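Tramier Pilot, Progress Report to the Rerkov Fund
Prepared by the operations side at Eltisex
10 October 2021

You asked for a plain account of where the table-clearing work has got to and what it has done to the jobs of the people on the prep line. The arm is still working with play food and toy kitchen pieces on a white table, and no real kitchen item has been handed to it on shift.
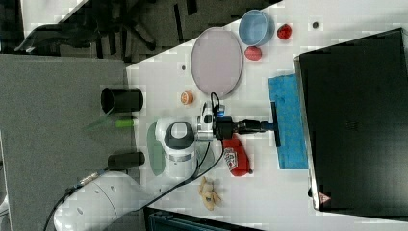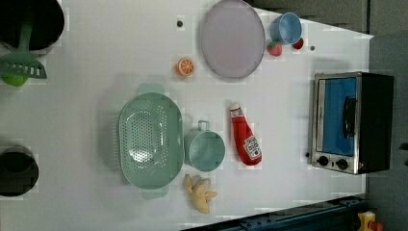 Report No. 7

Where we are

The grant application said the arm would take over sorting and putting away small kitchen items in November, leaving the crew free for cooking and packing. I did not write that sentence and I would not have. The arm can pick up a fair share of what we put in front of it. Whether it can do that in a busy room, next to people carrying trays, is a question we have not begun to test.

We logged 783 attempts this period. I am not giving you a success rate, and I know you wanted one. The integrator, Warrier, counts an attempt as good if the item leaves the table. Our crew counts it as good if the item ends up where it belongs and a person does not have to touch it again. Those two ways of counting give very different pictures, and until we agree on one I would be picking whichever number suited me.

Cloth remains the hard part. A towel lying flat gives the fingers little to close on, and a towel that somebody has dropped in a heap is a new problem every time. Round things roll. The plate is wide and low, and Warrier wants to change the fingers before spending more time on it. That is a cost you have not been asked to cover yet. I expect you will be.

What has changed for staff

Three people from the line now spend part of each shift on the arm. They lay out the items, watch the run, stop it when it goes wrong and write down what happened. The application called this "light supervision." They tell me it is more tiring than the work it is meant to replace, mostly from standing still and paying attention to something slow. One of them asked to go back to packing after the second week and we agreed.

None of this was in their job descriptions. They are paid the same rate as before. I raised it with management in my last report and was told it would be looked at when the pilot ends. I would like it looked at sooner, and I would like the fund to say so too, in writing if possible.

To be fair to the project, there have been gains. The crew now sets out tools and dishes in a more regular way, and cleanup at the end of the evening shift goes quicker than it did. They got there by talking through the layout with each other, and we could have done that without an arm. Two of the younger workers have also picked up enough to restart the system and clear simple faults, and both want to learn more. Warrier has offered them training. No date has been set.

No hours have been cut and no one has been let go. People still ask me about it every week, and I can only tell them what I have been told, that the headcount is safe for the length of the pilot. They notice the second half of that sentence.

Spending

We are inside the budget for equipment and over it for staff time. The overrun is the watching and logging described above, which had no line of its own. I have moved it out of general labor so you can see it.

Requests

We ask for 5 more weeks on the toy items before any move to real ones. We also ask that the November review include someone from the line, chosen by the line, and that the fund, Eltisex and Warrier settle on a single meaning of a good attempt before then. The attempt log and the shift notes are in the Tramier shared folder, with the crew's comments left as they wrote them.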